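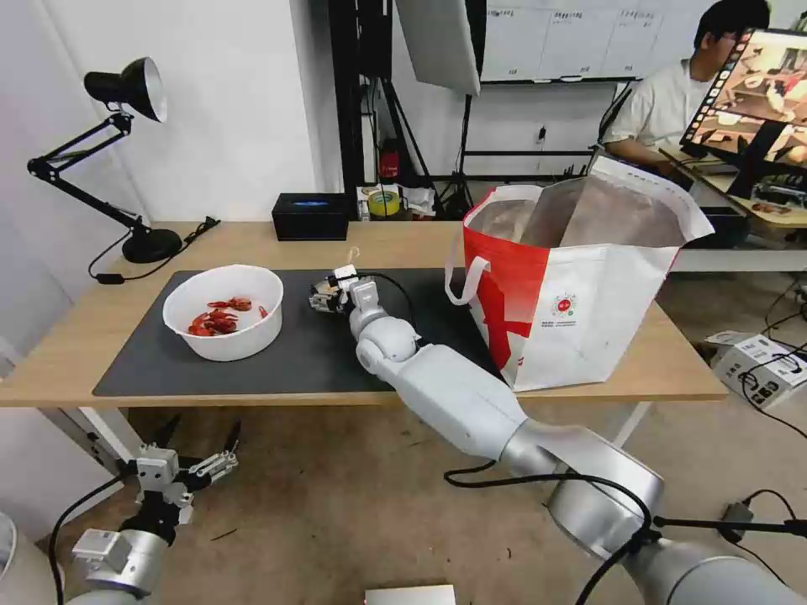

Crayfish in the bowl, shopping bag standing by on the right.

So the November rules are finally up, one page, and I lost the argument over cable slack (again!). Yogesh wanted every cable clipped to the arm for its whole length. I wanted a loop left at the elbow, and Sarla settled it by writing "no loop may reach the table edge," which made both of us grumpy. Fine. It's a good rule.

The food rule took longer. Same bowl all the way through a set, same spot on the mat, and lamp and tissue box don't move until the set is closed. We have 2,000 takes to get through for Morkotia and I'd rather not toss 75 of them over a lamp that wandered! Grigoris also got his line in: whoever is at the monitor keeps the stop button within reach and says "clear" out loud before anyone leans in over the mat.
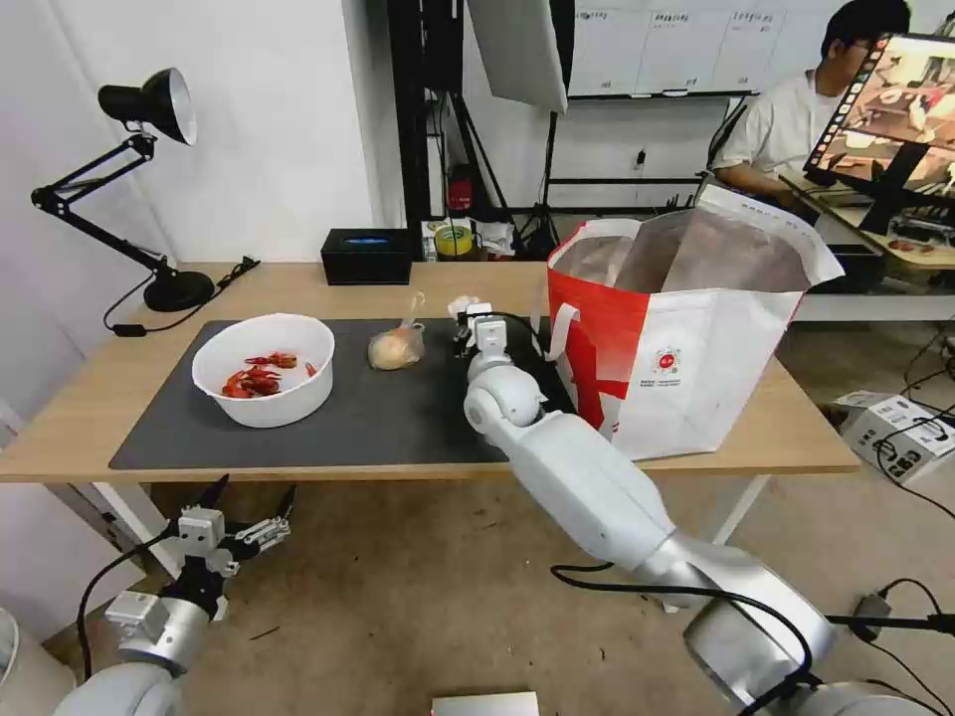 Bun in its little bag, next to the crayfish.

I still think we need something about bagged stuff. Do we log the bun and its bag as one item or two? Milagros says one, as long as it's tied up. I put a question mark in the margin and went to get coffee. Must ask her about gripper wipe-downs tomorrow, before nine if I can get up.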